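Workshop news: the two-armed bench robot

Work on the shared robot has moved on since the March newsletter, so this is an update for members who have not been in on a weekday. The arms are fixed to their base, the cabling is in, and the group is now spending its time on the hands. Amna Mirani is looking after the build and Loredana Martinelli is writing most of the software.

For those who missed the first report, the project is called Pichon. The aim is a robot that can sit at an ordinary table and pass small household things from one side to the other. It has two arms, and the end of each arm can be swapped between a simple gripper and a hand with fingers. The money came from the Pakville equipment fund, which gave us 3000, and 800 of that is still unspent.

We started with the fingered hand. It arrived with its own control software, which worked but was slow to answer, and Loredana has replaced most of it. The open position is now the resting position. Every test begins and ends there.
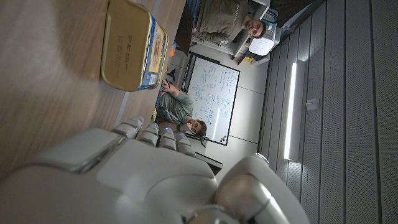
The hand open over the table, with the whiteboard behind.

The wrist camera is mounted on its side, and we have decided to leave it like that. Turning the bracket would mean rerouting the cable through the wrist, and the picture can be turned in software in a single line. Anyone looking at the raw video should expect the table to run up the left side of the screen.

The fingers needed the most patience. Each one has to be told where straight is before it can be told how far to bend, and the settings are lost if the power goes off before they are saved. We lost them twice. Amna has now written the steps out on a sheet, so please follow the sheet and save after each finger.

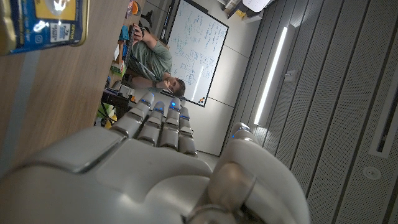
Blue lights on the fingers and a tin at the edge of the picture.

The tin is our standard test object. It has rounded corners and a shiny rim, so it is a fair test for both the camera and the grip. Please don't take it home or put it in the recycling. The target we set ourselves is 100 pick-ups in a row without a drop. The best run so far is 40.

Tape on the table marks out the working area. If you need to move the table for another job, put it back in line with the base afterwards and tell Amna, as the positions will need checking.

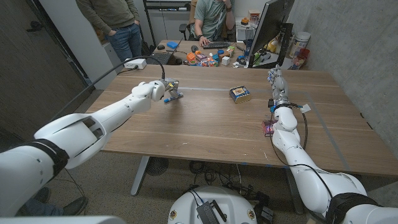
The two-finger gripper is a Distar and is much the easier of the two to work with. It opens, it closes, and it reports how wide it is. For pens and other thin things it is still the one we would choose. The fingered hand is better for boxes, and it can push things along the table when there is no room to get round them.

Swapping one for the other takes two people. One holds the arm and the other undoes the collar. The Hetier connector at the wrist must be unplugged first, with the power off at the strip. 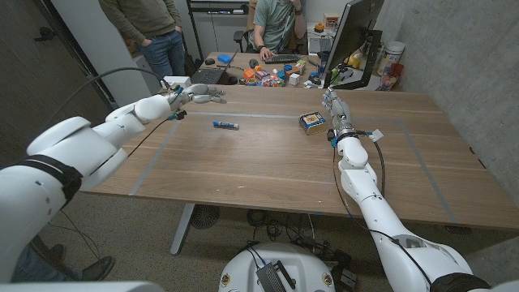

With a hand on both arms the main difficulty is keeping them out of each other's way. Loredana's software now gives each arm its own half of the table and lets only one cross the middle at a time. It makes the robot slow, but there have been no knocks since it went in. The next step is a proper handover from left to right.

We could do with help on two jobs. The cables under the table need clips and labels, and the black straps on the arms need checking for wear. Neither job needs any knowledge of robots. The next build session is on Tue 6 June in the evening. If you would like to come, put your name on the sheet by the door or speak to Amna.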